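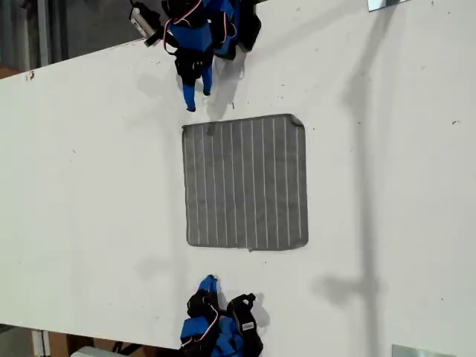
Striped gray cloth on the white table, one gripper on each side.

Two-arm cloth folding: is it good enough for a shop yet?

Posted by Hannelore Holzer, 29/10/2026

We run a small detailing shop in Ellthorpe and go through over 2,000 microfiber cloths a month. They come out of the dryer in a heap. Someone has to flatten each one, fold it in quarters and put it on the shelf with the fold facing out. It is the job everyone here avoids.

I have been reading up on two-arm bench setups that are supposed to do this. The one we were quoted for is sold by Proltow. Their sales sheet says it handles "flat textiles up to hand towel size" and says nothing about how the textile gets flat in the first place. Our cloths are square and gray with thin white stripes, and they rarely lie fully flat. Usually a corner has turned over or there are faint wrinkles, as in the photo.

What I need to know:

Does a folded-over corner stop the machine, or can it open the corner before folding?

Do the stripes help or hurt?

Can it take cloths from a heap, or does a person have to lay them out one at a time? If it is the second, I don't see what we are paying for.

We have bench space and a normal wall outlet. We do not have anyone who writes software.

Taras Boiko

I maintain a folding cell at a linen service. It is a different make from yours, but the problems are the same.

Turned corners. A small flap is harder than a big one. With a large flap the gripper can get under the loose edge. With a small one the fingertips tend to pinch both layers, and the whole cloth comes up with the flap still folded. Ours retries 2 times and then drops the cloth in a reject bin. The usual workaround is to skip flattening on the table. One arm lifts the cloth by any edge, the other finds a hanging corner, and gravity opens the flap. Ask Proltow whether theirs can do this or only works on the tabletop.

Stripes. Mostly a help. Parallel lines give the vision software a direction for the cloth, and a line that bends or stops short marks a wrinkle or a flap. They can cause trouble when the cloth is folded exactly along a stripe, because the edge of the fold then looks like one more line. A contrasting border is worth more than stripes. If you reorder, get a dark edge on a light cloth or the reverse.

Table. Matte white is a good choice under gray cloth. Check your lighting, though. Shadows from the arms and from any stand next to the table fall across the work area, and a hard shadow edge can be taken for a cloth edge. We put diffusers on the lamps in August and rejects went down noticeably. Specks and scuffs on the surface have not bothered ours.

Heap. Picking a single cloth from a heap is the slow part. Microfiber clings to itself and you get doubles. Our cell does a batch of 1,000 overnight with the heap spread out in a shallow tray, and I still clear jams in the morning. During the day a person is faster by a wide margin.

For your volume I would say it can be done but probably does not pay. If you go ahead, ask for a trial with your own cloths, straight from the dryer, loaded by your own staff. Do not accept a demo with new cloths, which are stiffer and lie flatter.

Skukel

Just stop folding them. We throw ours in Kiani bins by color and nobody has ever complained.

Hannelore Holzer

Thank you, Taras. I have asked for the trial and sent them a bag of used cloths. Skukel, we stock the cloths on open shelves next to the customer counter, so bins won't work for us.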